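Home Docs Data Files Changelog Contact

# Funesora: a log of small brass engraving jobs

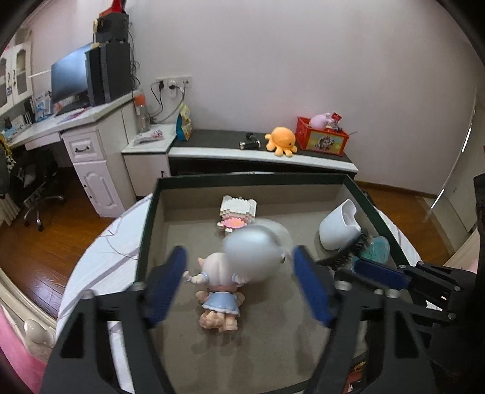 *Figurine in the open box, green rim, white cloth underneath.*

## What it is

Funesora holds 3119 rows, one per attempt at marking a piece of brass by hand. Attempts, mind. The column `finished` is emptier than we would have liked.

Jobs came from a shared workshop in Fleddale and a smaller one in Plullimthorpe, where the heating is best described as a rumour. Most are nameplates, key fobs and dog tags. Over 30 are the same dog.

## Fields

- `job_id`: whole number. Gaps are jobs we regret.
- `tool`: `graver`, `scriber` or `other` (once a nail)
- `thickness_mm`: measured with calipers, before polishing
- `depth`: 1 to 6, judged by thumbnail
- `text_len`: letters cut, including wrong ones
- `slips`: as confessed by the engraver

## Known problems

Depth scores drift. Parveen Paracha has a generous thumbnail and Sadia Virk does not, so check `scorer` before comparing anything. In 78 rows the thickness was typed in inches and stays that way until somebody finds the notebook.

Rows marked `Rajput` use the older plate stock, which is softer and flatters everyone.

## Loading

Plain CSV, comma separated, UTF-8. Apostrophes in `text` are curly or straight depending on who was typing. The July batch has its own header row halfway down. Delete it.

Corrections to Sadia, complaints to Parveen.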